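October – sim bench, wrist camera and two-finger gripper

Carrying on from Khôi's notes. Goal for this block is to pick a wrist camera mount for the Grolidach gripper model before Ignacio orders brackets for the real arm. Two mounts to compare: the short one (camera close in over the palm) and the tall one Efua drew up. Same room, same floor texture, Ullilis controller settings left at default.

Started with the gripper fully open and no target loaded. Checked that the open command and the joint readback agree, then dumped stills at a few arm poses. Run 151 is the reference from here on. 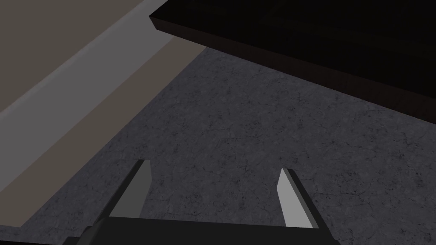

Wrist view, gripper open, dark slab at upper right.

Both pads are easy to pick out. They're the brightest things in view, along with the pale band at upper left, and the pad finder Fulvio wrote should have no trouble locking on with the threshold at 205. The body is near black and I'd like to lift the ambient light a notch so its upper edge stops merging with everything dark behind it. Haven't touched it yet, want the comparison finished first.

Fingertips don't sit level in this view, left is higher. Could be camera roll in the mount file, could be the wrist pose. Zero the wrist and look again before anyone edits the mount.

The slab edge is a good hard line for checking distortion. Ran the line fit on it and it came back straight enough that I'm not going to chase it.

Controller: no dropped commands over 388 open/close cycles. Closing is slower than the Thibodeau gripper we had in here last time, but the motion is smoother at the end of travel. Ibrahim thinks the difference is only the damping value copied over from the Grastine file. Plausible. I'll diff the two.

Moved the arm and took another set, still open, nothing to grasp.
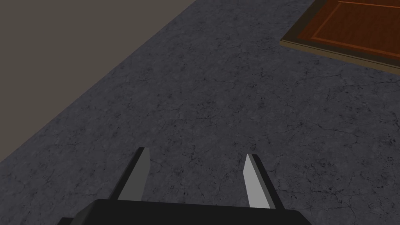
Fingers open over bare floor, wood panel well past the tips.

Notes on floor and features
Crack lines in the floor texture are showing up as features in the tracker, mostly through the middle between the fingers. Fine for pose estimation, bad for the grasp detector, which gave six false hits on plain floor. Try a flat grey floor and rerun. The wall gives the tracker nothing at all, as expected for a plain colour.

To do
– zero wrist, repeat stills, compare tip heights
– diff damping values (Ibrahim)
– flat floor rerun, same poses
– ask Efua if the tall mount clears the cable at full wrist rotation
– hold the bracket order until the tip height thing is sorted. Told Ignacio.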